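Filed under: Play Furniture > Kitchens > Assembly and Repair

Hood strip and utensil hooks, gray kitchen with the black cooktop

ridwan_t
Second-hand kitchen, no manual, no maker's label. I want to replace the printed strip on the hood and move the hooks before Friday. Strip has a plus and a minus on the left, two dark round controls near the middle, rising bars on the right. Does anyone recognize the model or have a scan of the strip?
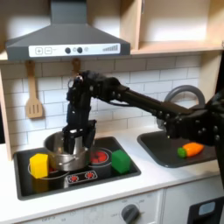
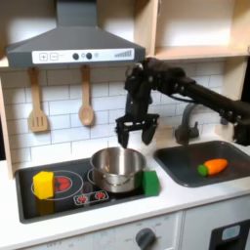
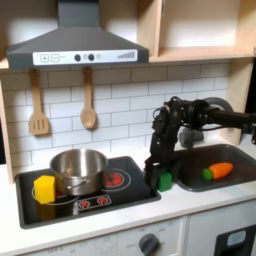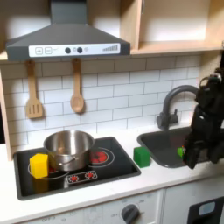 Melati Purba thinks it is a Wodolier, second version. The first version had no hood at all, only a shelf over the cooktop. She has the parts sheet and the strip is listed separately from the hood body, so you may be able to order it alone.

ridwan_t
Thanks. Is the strip on the Wodolier a sticker or a printed panel? Mine is lifting at one corner and I can't tell whether there is film under it.

melati_p
Sticker, per the sheet. Warm it with a hair dryer, pull slowly at a low angle, clean off the residue with rubbing alcohol. Test the alcohol on the back of the hood first. Part number ends in 871.

yoga_sinaga
I don't think it's a Wodolier. Ours has square tiles, and these are staggered subway tiles. I'd look at Bresum. They sold a gray hood for a couple of years.

melati_p
The tile panel was changed partway through the run. Same outer dimensions, different print. Tile pattern won't settle it. Measure between the cabinet fixing screws — 12 inches on center is Wodolier.

ridwan_t
12 on center. Ordering the strip.

Second question, the hooks. The spatula and spoon hang from under the hood and the handles knock against it every time someone puts them back. I want the hooks lower, on the tile panel.

teguh.chin
Leave them. The panel on these is thin and a screw will go straight through. If you must, glue a batten behind it and screw into that.

yoga_sinaga
Disagree with the batten. You have to take the back off to fit it, and those cam locks don't like being opened twice. Adhesive hooks hold a wooden spoon fine. Mine have been up since March.

teguh.chin
Adhesive hooks hold until a four-year-old hangs off one. Then the print comes away with the pad and you are shopping for a tile panel too.

melati_p
Third option: keep the hooks where they are and put a felt dot on the underside of the hood where each handle touches. Takes 6 minutes and it's reversible.

ridwan_t
Felt dots first. If the knocking continues I'll try the batten, the back has to come off anyway to tighten the faucet.

teguh.chin
Put a washer under the faucet nut while you're in there. They work loose again without one.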